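**Trandside repair and reuse project: progress report to the Flitus fund, October**

Dear Yaqin Hou,

Thank you for your patience with this one. You asked in your last note for more about the open day and a little less about the shelving, and I shall do my best, although I am rather proud of the shelving.

The short version is that the open day went ahead, we had 51 visitors over the afternoon, and the robot bench that your grant paid for was running from 2 o'clock until we started putting the chairs away. We had planned for fewer and ran out of cups quite early on. Several people stayed a good deal longer than they had meant to, including two teachers from the secondary school up the road who would like to bring a group in the spring.

Zewditu Zeleke ran the demonstration. She has been working on the Jemal arm since it was delivered, and it was her idea to show the fiddly part of the job and leave the lid-lifting and box-stacking for another time. Old desktop computers come to us by the pallet, and the processors are worth saving, but getting one out of its socket without bending a pin is slow work and hard on the eyes. She kept the case open on the bench and talked people through each step while the arm did it - release the lever, raise the bracket, take hold of the chip by its edges, lift.
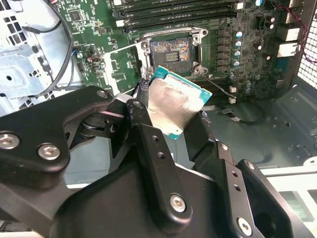
*Processor held in the gripper above its open socket, old thermal paste still on the lid.*

The visitors were let in 3 at a time to stand close to the bench, with everyone else watching on the big screen, and I think that was the right decision even if it made for a queue. The questions were very good. One gentleman wanted to know what happens to the paste (we wipe it off by hand, with a cloth and a drop of cleaner, and I don't see that changing soon). A girl of perhaps nine asked whether the arm knew it was holding something expensive, and Zewditu gave her a proper answer about grip force which I only half followed myself.

I should be straight with you about what went less well. The arm was stopped twice during the afternoon, once for a loose cable at our end and once when it couldn't settle on its grip and Zewditu preferred to start again. She explained both stops to the people watching and they seemed to enjoy that as much as the rest. We have asked Nutex for a different set of fingertips and are waiting for a price.

**Where we are against the plan**

- Machines taken apart on the robot bench so far: 210
- Spent on fingertips, fixings and lighting: £4000, all within the equipment line
- Staff training on the bench: under way, going more slowly than we hoped
- Written guide for other workshops: first draft with Zewditu

The training is the item I would most like to talk over with you. It takes longer than we allowed for, mainly on account of people coming to it between other jobs, and I would like to move a little of the unspent travel money across to cover more bench time. I will send the figures separately so that you can look at them in peace.

You would be very welcome to come and see the bench for yourself - mornings are quieter, and we have bought more cups.

With warm wishes from all of us at Trandside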